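To: Household and Shop Automation discussion list
From: Program Office, Kilon Residential Services
Subject: Re: [chores] Can we plan on machines for room resets yet?

Dear list members,

Thank you to the office at Jasthorpe for the message quoted below. Kilon has been asked the same thing by two of its own client sites this quarter, and the reply we prepared for them may be of use to others on this list. It has been edited to remove matters of contract.

On Thursday the Facilities Office at Jasthorpe wrote:

> Colleagues,
>
> Our institution maintains 80 furnished study rooms for visiting
> staff. Each room is reset between occupants. The desk is cleared
> and wiped, mugs go to the kitchen, pens and small items are put
> back in their places, and anything left behind is bagged and
> labeled.
>
> We have been approached by Stotar, which proposes a wheeled unit
> with two arms for this work. The proposal is well written, but it
> was illustrated with a bare desk and one cup. We would be grateful
> for the views of members who have tested any machine on a desk
> that somebody has been using.
>
> In particular: should we reduce the cleaning hours in next year's
> budget? Our draft is due at the end of September.
>
> Facilities Office, Jasthorpe

Our short reply on the budget is that the hours should stay as they are. The longer reply follows.

Kilon began by dividing the reset into parts, and we recommend that Jasthorpe do the same before it meets with Stotar again. Wiping a clear surface is one job. Picking up a known object and setting it in a known place is another. Deciding what an object is, whether it belongs to the room, and where it should go is a third. Suppliers tend to quote for the first two. Our cleaning staff report that the third takes most of their attention, although it takes little of their time.

The second part has improved a great deal. A mug with a handle, standing clear of its neighbors, is now an ordinary task for several of the systems we have reviewed. Difficulty comes with crowding. Where a can, a pen holder and a block stand close together, the machine must find room for its fingers before it can lift anything, and a wire mesh holder full of pens offers few good places to take hold. Clear plastic is a further trouble, as many cameras judge its edges poorly. Cables are worse. A cloth drawn across a desk will catch a thin cable, and whatever is plugged into the end of it comes along.
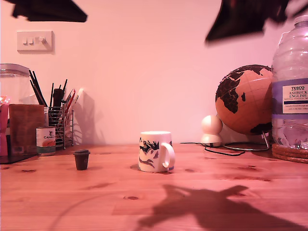
How long does a machine need to reset one desk?

In our own trial the unit took up to four times as long as an experienced cleaner, and that figure leaves out the desks on which it stopped and called for help.

We would caution members against reading too much into that figure. Speed matters less than it may seem when the rooms are empty in the afternoon. A slow machine that finishes is of real use to a small team. A slow machine that must be watched is not, and at present our unit must be watched. A member of staff stood within reach for the whole of the trial, and we would not have agreed to anything else in rooms holding other people's belongings.

The trial itself was modest. We used two rooms at Sutanto, our training house, and furnished the desks with the kind of goods our staff had reported finding: mugs, small cups, pens in holders, canisters, water bottles, items on stands. The supplier was told the room dimensions in advance and was not told what would be on the desks. We consider this the fairest condition that could be arranged, and Jasthorpe may wish to write something similar into any agreement.

Certain results surprised us. The unit was careful with ceramics and broke none. It was less careful with anything light. Tall bottles gave trouble when the machine approached low, and stacks of flat items, such as coasters, were treated as a single object more often than we would like. Shadows were also a problem in the late afternoon – the arm's own shadow on the tabletop was twice taken for something that should be removed. The supplier has since changed the software, and we have not yet repeated the test.

Wiping was done well where the surface had been cleared first. It was done badly around objects. The unit left a margin of dry, unwiped table beside each item it had decided not to move, and a cleaner had to go over the desk again.

Left property deserves its own paragraph. Our policy requires that an item left behind be recorded, bagged and held. The machine cannot at present tell a room's own mug from a guest's mug unless the room's mugs are all alike. Kilon has considered buying matching sets for this reason, and has decided against it for the time being. It seemed to us that the rooms were being changed to suit the machine before the machine had shown that it could do the work.

For Jasthorpe we suggest the following in place of a purchase. Ask Stotar for a trial in occupied-style rooms, with desks laid out by your cleaning staff and kept from the supplier until the morning of the test. Ask that every stop and every call for help be written down, along with the time a person spent on each. Ask who pays for damage, and have the answer in writing before the unit enters the building. If Stotar will only demonstrate on a cleared desk, the office may draw its own conclusion.

We would also ask that the cleaning staff be present and be invited to comment. At Sutanto their remarks were more useful to us than the supplier's report, and several have been carried into our own instructions to new employees.

Kilon expects to run a second trial with the revised software during the winter and will send the results to this list. Members who have tested machines on folding, dish loading or shelf stocking are asked to write in as well. The list has heard a good deal about floors, where the machines are plainly ready and have been for years, and very little about anything at table height.

The test sheet we used is four pages long and may be had from the address below on request. It may be copied freely within member institutions.

Respectfully,

Program Office
Kilon Residential Services

To leave this list, send a blank message with the word "remove" in the subject line.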